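Kenuvano Household Waste Labels: data card and README

Status: maintained, slowly. Read this before you load anything.

What it is

A table of household rubbish and recycling labels, typed up from packaging and sorted by what the label tells you to do with the thing once you've finished with it. Each row is one label on one product. There are 800 rows. The packaging was gathered from kitchens, bathrooms and one very full garage, then checked against the council guidance for the Kenuvano area as it stood in April.

I started it because I didn't believe the labels. I still don't, and you should keep that in mind when you read my notes column. The wording columns are a straight copy of what was printed. The notes column is opinion.

What it isn't

It doesn't tell you how much gets recycled. No label can tell you that, although plenty are worded as if they could. "Recyclable" on a yoghurt lid means that somewhere, some plant could take it. It says very little about your bin or your lorry. If you came hoping to multiply rows by weight and get a recycling rate for the district, please stop now. Two people have asked me to help with that sum and I turned both down.

It isn't a fair sample of the shops either. It leans heavily towards what the households taking part like to eat. Breakfast cereal is all over it. Baby food hardly appears. Cat food appears far too often, and you could draw some very silly conclusions from that if you were in the mood.

Files

labels.csv is the main table.
wording.csv lists every distinct disposal phrase, with spelling left as printed.
guidance.txt holds my summary of the council rules, in my words.
dropped.csv has the rows I took out, with a reason for each.

There is no JSON version. People ask. A CSV opens in everything and I don't want to keep two copies in step.

Columns in labels.csv

id: a number. It means nothing and has gaps.
product_type: plain words, such as "crisps" or "shampoo". No brands. I dropped them after a long argument with myself about whether this was turning into a shaming list.
part: lid, tray, film, sleeve, bottle, pump and so on. One product can have several rows.
printed: the exact wording.
symbol: yes or no. Whether there was any arrow, loop or bin symbol near the wording.
says: my reading of the instruction. One of recycle, rubbish, take back, check, unclear.
council: what the local guidance says for that part. Same choices, plus silent.
match: yes, no or can't tell.
notes: see above. 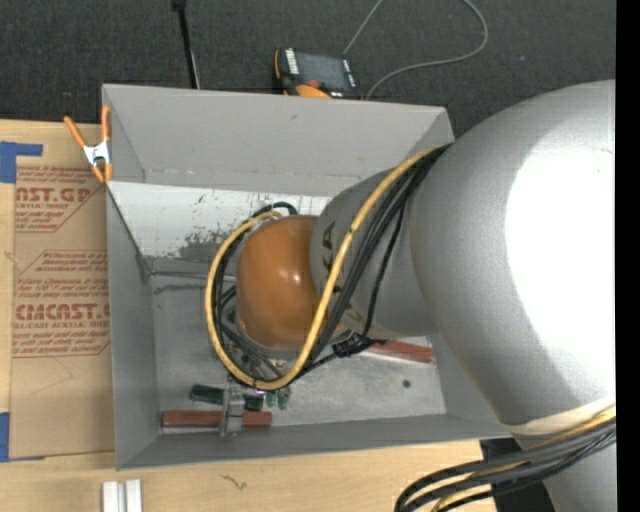

Helge Engström

How the labels were read

Every label was typed twice. I did the first pass and Anneliese Heitmann did the second without looking at mine. Where we differed, we got the packet out again and went through it together. Most of the differences were dull: a missing comma, or "recycle" for "recycled". That last pair matters more than it looks. "Recycled" on a box usually tells you where the card came from, and has no bearing on where it ought to go. A good many people read it as an instruction, and I suspect the printers don't mind.

We disagreed about the meaning of 143 rows. Those are worth your time if you only look at one part of this. Filter for says = unclear and most of them will turn up. A typical one reads "Please dispose of thoughtfully", which I marked as unclear and Anneliese wanted to mark as rubbish. She had a point. Thinking doesn't change which bin it goes in.

The "check" label

By far the most annoying group. "Check locally" sounds helpful, and what it does is hand the job to the person holding the tub. I checked locally, as told. For some parts the guidance was silent, so the label sent me to the council and the council sent me nowhere. Where that happens, match is set to can't tell. Please don't recode those as yes. An earlier user did, and got a cheerful chart out of it.

Take-back schemes

Rows marked "take back" ask you to carry the packaging to a shop or collection point. I recorded the instruction and went no further. I didn't test whether the point exists, is open, or has room in it. Rhun Maddocks tried a few on his own account and wrote to me about it, but I have left his findings out of the table. He visited on his way home, at different times, and a full box at six in the evening may be an empty one the next morning. Interesting letter, poor evidence.

Rows that were dropped

23 rows were removed and sit in dropped.csv. Some labels were too rubbed to read, and a few had been typed from memory, which I only found out afterwards. The rest came from packets bought abroad. Those follow other rules and there was no sense in matching them with ours.

Known faults

Film and wrap are mixed up in the early rows. I used the words loosely and have only partly cleaned it.
Multi-packs are counted oddly. The outer sleeve is a row, the inner packets are one row between them, even when the wording varies.
The council column will go stale. Guidance changes without much fuss, and the old page tends to vanish. Mine is a copy of one month's advice and should be treated as that.
Tiny print is under-read. If neither of us could make it out with a magnifying glass, symbol is no and printed is blank. That may be unfair to the label, but a label you can't read isn't doing much.

Uses I'd trust

Looking at how wording varies for the same sort of part. Teaching a class about instructions and how they go wrong. Picking out phrases to test on real people, which I'd love to see somebody do properly.

Uses I wouldn't

Ranking shops. Training anything that then tells the public which bin to use. Any press release with the word "confusion" and a percentage in it. Benedikt Vogler at Plikico thinks I'm too strict on the second of these and says a rough answer beats none. Perhaps it does. A wrong item in the paper bin can still spoil what's around it, and I'd want to see the errors counted first.

Changes

Second release: split "check" from "unclear", added dropped.csv, fixed the bottle and pump rows.
First release: withdrawn. If you have a copy, bin it. Whichever bin you like.

Reporting a mistake

Send the id, what you think is wrong, and the wording as it appears on your own packet. "This seems off" is not enough for me to act on. Cameron Moncrieff looks after the corrections list and will answer in the order things arrive. If the wording has changed on newer packets, that's a new row and the old one stays.

Terms

Use it, copy it, change it. Keep the notes column attached or remove it whole. Please don't quote single notes as findings, mine or anyone's.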